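Subject: Re: [tenants-list] Heat pump noise at night, and is the low setting worth it

Replying on the list because three threads are going and I can't keep them straight. Subject line is still the old one, sorry.

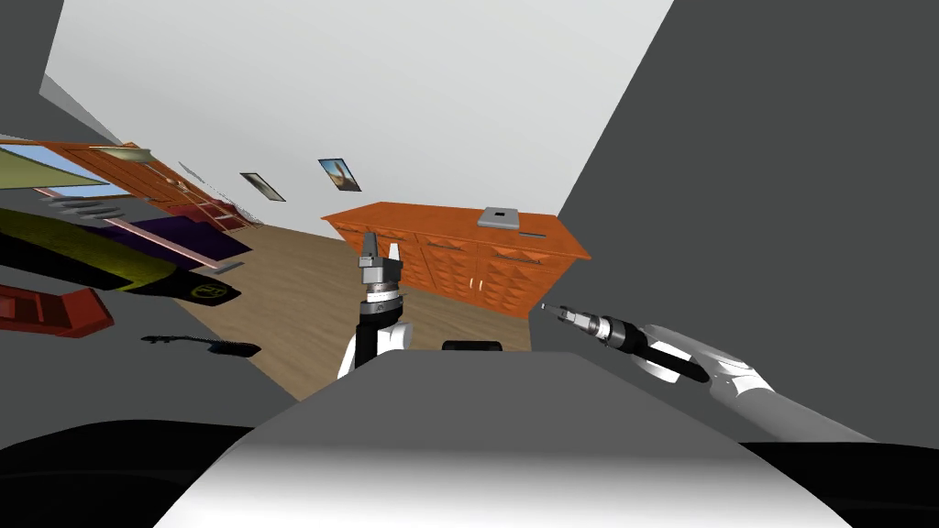
Derside tenant, second floor back, wrote on Monday:

> Is anyone else's outdoor unit doing the humming thing after midnight?
> Ours is the Climura, same as most of the building I think. Fine all day.
> Then it gets down near freezing and there's a low drone that comes
> through the bedroom wall, stops for a bit, starts again. I've tried the
> quiet mode and it's maybe a little better but then the apartment is cold
> by morning. Also my November bill came to 242 dollars which seems like
> a lot for a one bedroom. Do I call the management or Tovo? The sticker
> on the unit says Tovo but the lease says go through management for
> everything.

OK so, in order.

The humming. Yes. We had it all last winter on the front side. Two different noises, worth working out which one you've got before you call anybody. One is defrost. Unit stops, there's a whoosh, sometimes a clunk, water drips out the bottom, then it starts up again. Lasts maybe 6 minutes. That's normal and no one will fix it, they'll just tell you it's normal and charge for the visit. The other one is a steady drone, goes on and on, and you can feel it if you put your hand flat on the wall. That's the bracket. On ours the rubber feet had gone hard and the whole thing was buzzing straight into the brick. New feet, noise gone the same afternoon.

From what you wrote (drone, comes through the wall, stops and starts) I'd bet on the bracket, with the stopping being defrost on top of it. So both. Try the hand on the wall thing tonight.

Quiet mode. Leave it off when it's below freezing. All it does is hold the fan and compressor down, so the unit can't keep up, and then at 6 in the morning it runs flat out trying to get back. You end up with the noise anyway, just when you're getting up. We used it in October and then stopped. Fine for mild nights.

What worked better for us - set one temperature and leave it. I know, everybody grew up turning the heat down at night, me too. With these you lose more on the catching up. We went to 67 day and night and the bill went down a little, and more to the point it quit roaring at breakfast. If you really want it cooler for sleeping drop it two degrees, no more.

The bill. 242 does sound high for your size but check a few things first:

- the filters. There are two behind the front flap on the indoor unit, they slide out. Rinse, let them dry all the way, put back. Ours were basicaly felt.
- the backup heat. Some of the apartments still have the old baseboard heaters live on their own thermostat. If yours is set higher than the heat pump it does all the work and you pay for it. Turn it way down, 50 or so. Our neighbors had that going for a whole winter and didn't know.
- whether the bill is estimated. Says so in tiny print next to the reading. If it is, read the meter yourself and phone it in.
- anything piled up outside around the unit. Leaves, a bike, the recycling. It needs air.

I'd do the baseboard first, that's the big one.

Who to call. Lease is right, go through management, even though the sticker says Tovo. I called Tovo direct the first time and they came out, very nice, replaced nothing, and I got a bill for 100 dollars that took me until spring to get back. Management has the service contract. Put it in writing, email not phone, and say "vibration transmitted through the wall" instead of noise. Noise goes to the bottom of the pile. Ask for the mounting feet to be looked at, use those words.

If they drag it out, the lease has the quiet hours clause and as far as I can tell it covers the building's equipment as well as us. Haven't tested that. Somebody on the other thread said they had and got a week's rent credit, maybe they can post how.

On the other question from the other thread, re switching the whole building to the Tsuchiya units - the quote going around was 800 per apartment to swap the outdoor part only. I don't think that's a real number. It's got no electrical in it and no removal. I'd want to see it on paper before anyone signs teh petition. Also the noise would be exactly the same if they hang them on the same brackets.

One more, for whoever asked about the remote showing the wrong temperature. It's reading at the unit, up by the ceiling, where it's warmer. Hold down the button with the little person on it and it'll read from the remote. Don't leave it on the windowsill then.

Have to run, will check back tonight. If the hand test says bracket, post it here, I'd like to send management one email with all the apartment numbers in it.

- 1F, front side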